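The Slow Middle, and Why I've Stopped Skipping It

I quit reading The Salt Ledger twice before I finished it. The first time I gave up at chapter 40, in the bath, with my phone at nine percent and the heroine still on the same boat she'd boarded a week of my life earlier. The second time I didn't even get that far.

If you read serials online you know the one I mean, or you know one just like it. It runs on Kiiskinen, it updates whenever the author feels like it, and it has a comment section that could power a small town. The setup is great. A girl from the harbor city of Luroscombe inherits her uncle's debts and finds out that one of the people he owed has been dead for years and still wants paying. I tore through the opening in one night and went to work looking like something the cat coughed up.

And then she gets on the boat. Oh my goodness, the boat! Chapter after chapter of rope and soup and a first mate with opinions about tides. I complained about it to everyone in my reading group, which meets on a video call at 6 in the evening and mostly talks over each other. 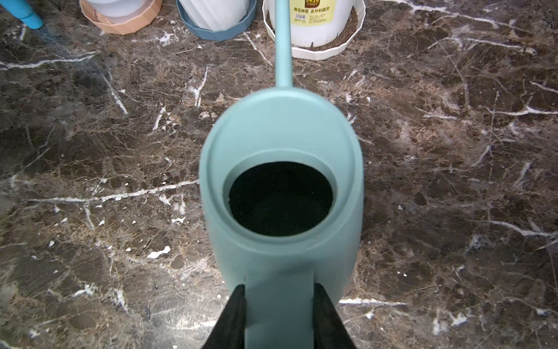 Daranee Thammasiri told me I was reading it like a bus schedule. She said the boat was the book, that the debt plot was only there to get us on board, and that if I went back and paid attention to who eats with whom in the galley I'd stop griping. Then she muted herself to go feed her dog.

So I went back, mostly out of spite. And I have to report that the galley stuff is really good. There's a seat by the stove that belongs to the oldest sailor, and nobody in the story ever says so, but when he gets sick it stays empty for nearly 40 pages and I felt it every time soup came around. I'd missed that completely before. I was skimming for the ghost.

I've been reading serials since I was a teenager (bad ones, mostly, and I loved them) and somewhere along the way I picked up the habit of reading for the next reveal. The format pushes you there. Every chapter ends on a door creaking open, and the little button at the bottom says Next, and your thumb is already on it. I can't remember a single sentence from half the stories I've finished that way. I can tell you who the traitor was.

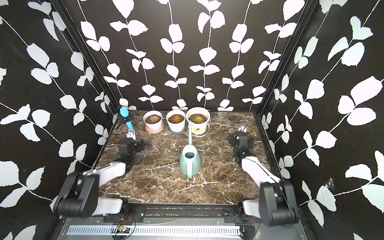 What the slow chapters are doing

I asked Nipon Thepsuriya about this. Nipon writes a serial called Brorham on the same site, a sort of village mystery with goats in it, and gets yelled at for pacing more than anyone I know. His answer was that the quiet chapters are where he finds out what his people are like. He doesn't plan them. He puts two characters in a kitchen and sees who does the dishes. Readers threaten to leave, and some do, and he's made his peace with that — or he says he has, anyway. I've seen him refresh his stats page.

He also said something I didn't expect, that the angriest comments come on the chapters people later tell him they reread. His goat funeral got torn to bits the day it went up. Now it's the one people bring up in emails.

I don't think every slow stretch deserves this kind of patience, mind you. I tried the same trick on Bekevano, which is a dragon academy thing with a huge following, and the middle third is just people walking down corridors explaining the rules of magic to each other. I looked hard for the empty chair by the stove. There's no chair. I gave it a fair go and bailed before the winter exams, and I don't plan to return unless someone swears to me that the librarian gets a bigger part.

As for The Salt Ledger, I'm all caught up now. She's off the boat, she's in a new port, the dead man has started writing letters, and the comments are full of people cheering that the plot is finally moving. I'm enjoying it too. But the first mate stayed behind with the ship, and I keep hoping he'll turn up again.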